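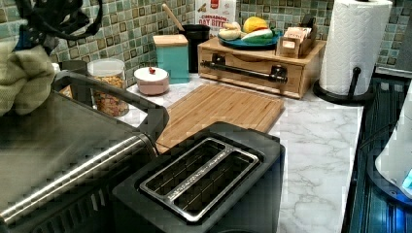
The registration form for a new fuchsia cultivar ran to six pages, and Annick Aubert had filled in five of them by the end of February. The sixth asked for parentage. She worked in the kitchen, where the light was better than in the greenhouse office, and kept her notebook open beside the bamboo cutting board with the groove along its edge. The seed parent was 'Riviere', a lax trailer with a white tube and single corolla. The pollen parent was recorded in her own handwriting as 'Datlow', followed by a question mark.

She did not remember writing the question mark.

The cross had been made in the Plollunwood greenhouse, bench two. She had removed the anthers from 10 flowers before they opened, applied pollen with a number 1 brush, and bagged each bloom in muslin. Six berries ripened. They gave 179 seedlings, of which all but one had gone to the compost over three seasons for weak necks, rust, or flowers no better than their parents'. The remaining plant was upright, self-branching, and carried a semi-double corolla of very dark aubergine that did not fade to red with age. Its label said 14B.

'Datlow' faded to red within four days. Its seedlings nearly always did the same.

She turned back through the notebook. On the morning of the cross she had written the greenhouse temperature, the humidity, and the words *brush rinsed, alcohol, dried*. The next line had been crossed out so firmly that the pen had gone through the paper. She held the page to the window and could read the first two letters, which were C and e.
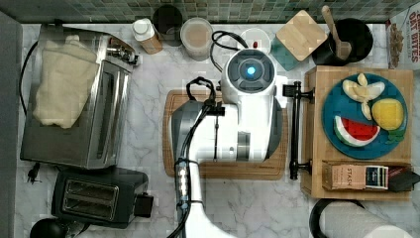 There had been one plant of 'Cendotum' at Plollunwood that year. It stood at the far end of bench two, and it belonged to her father, who had raised it and had refused to register it, name it in a catalog, or give away a cutting. He held that a plant in 300 gardens was a plant grown badly in most of them. It died the winter after he did, when the heater failed, and she had written that down as well — minus four at the glass, all stock on bench two lost.

'Cendotum' had been aubergine. It had kept its color until the flower dropped.

She read the parentage section again. The form allowed three entries: a named cultivar, a species, or *unknown*. An incorrect entry could be amended later on payment of a fee.

She uncapped the pen and wrote 'Riviere' in the first box. In the second she wrote *unregistered seedling*, then the breeder's name in full, with the accent. The box for the proposed name of the new plant was still blank. She left it, put the notebook under her arm, and went out to water 14B before the sun reached the bench.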